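Olavton puts five grippers through the same test
Drillthorpe, 24/05/2022

We've been itching to share this one! Over the past 11 weeks my little team at Olavton has been comparing five grippers in simulation, all on the same virtual arm with the same wrist camera, and I gave each one 40 tries at every job. The plain two-finger model from Khoo came out ahead of the fancier Poltitz hand, and I'll admit I had my money on the Poltitz (sorry, Khoo). We're now tuning the controller, and real-world trials start in November at our centre in Drillthorpe. Full results are free on our website, and if you build grippers and fancy having yours in the next round, drop me a line.

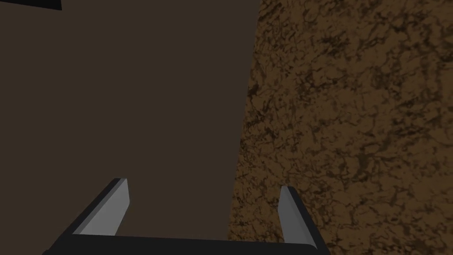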